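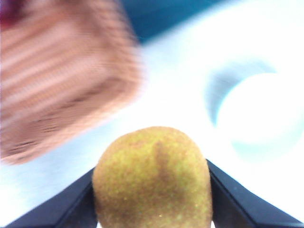

Re: Kiwis from the hardware store, are they worth the trouble?

From: Darcy Lockyer
To: Wellthorpe Backyard Fruit list
Date: Sunday, March 6, 2022

Ada Grasso wrote:

> Hi everybody, new member, long-time lurker. We moved to the Felham side
> of town last August and the previous owners left a big steel pergola with
> nothing on it. My husband wants grapes. I want kiwis, the regular fuzzy
> kind from the grocery store. The garden center has potted vines right now
> and the tag says "self-fruitful," but my neighbor swears you need a boy
> and a girl. Who's right? Also, how long before I get anything to eat? And
> does it get too cold here? I don't want to baby something for years and
> end up with leaves.
>
> Thanks in advance,
> Ada

Hi Ada, and welcome! You've hit on my favorite subject, so get a cup of coffee.

First, your neighbor is mostly right. Fuzzy kiwis come as male vines and female vines, and only the females make fruit. There are a few kinds sold as self-fruitful, and I tried one years ago. I got a handful of little ones off it and dug it up. Maybe mine was a dud (somebody on here will tell me they get buckets), but if I had your pergola I'd buy a named female and a named male and be done with it. One male will take care of several females, so if you have room for 3 vines, make it 2 girls and a boy. Check that they bloom at the same time! I didn't, with my first pair, and the male was all finished before she opened a single flower.

And please buy from somebody who propagates from cuttings. Seedlings are a gamble, you won't know which sex you have until they bloom, and that can take ages. I know it's tempting to plant the seeds out of one you ate. My kids did it and the plants came up like grass. We kept one for sentimental reasons and it has never flowered, it just tries to climb into the gutter every summer.

How long? Plan on three years at the very least before you see a flower, and it could easily be more. Mine took five. The first crop was tiny and I was so proud of it I carried one over to show Shaikh at the feed store, who was polite about it.

Now the cold. The grown vines do okay here in a normal winter if they're out of the wind. What gets them is a warm spell in early spring followed by a hard freeze, when the buds are already moving. I lost a whole year's fruit that way, everything brown by breakfast. Young trunks can split too, so wrap them the first few winters. I use old bath towels and twine, and my yard looks ridiculous until April. If your pergola is up against the house on the south side, I'd think hard about that, it sounds cozy but it wakes the vines up too early. A bit of morning shade is a good thing.

Steel is great, by the way. I built my first trellis out of cedar lattice and the vines ate it. They get heavy! I paid 400 dollars to have the replacement set in concrete and I don't regret a penny. Run a few strands of heavy wire across the top of yours if the bars are far apart, then tie one straight trunk up each post and don't let it spiral. It will want to spiral. Go out every week in the summer and unwind it.

Pruning scares people, but you really can't be too timid about it. Take out most of what fruited last year while the vine is asleep. Do it in deep winter, though, and not now. I cut mine too late once and the sap ran for days, drip drip drip, all over the patio furniture. The males you can cut back hard right after they bloom.

Water is the other thing. They want a lot of it in the heat but they'll rot if they sit in it. I don't know what your soil is like over there, but the Orkeck end of my street is solid clay and I had to plant everything on mounds.

Last bit, and this is the one I wish I'd understood early on. Don't wait for them to get soft on the vine. They come off hard, in the fall before a real frost, and they keep in the fridge for weeks and weeks. Then bring a few at a time into the kitchen and put them in a paper bag with an apple. I cut one open first and look at the seeds, and if they're black I pick the rest. My mother-in-law used to eat hers skin and all, fuzz included, and I've never been able to do it.

As for grapes versus kiwis, is the pergola big enough to split? I wouldn't put them on the same post, the kiwi will win, but one at each end might keep the peace.

I still have a couple of rooted cuttings off my female in the cold frame. They're nothing to look at but you're welcome to one if you want to come by. Email me off list and I'll give you the address. Bring a bucket, the pot it's in is cracked.

Darcy

P.S. If you have cats, put chicken wire around the base the day you plant. Mine rolled on a new vine like it was catnip and snapped it clean off.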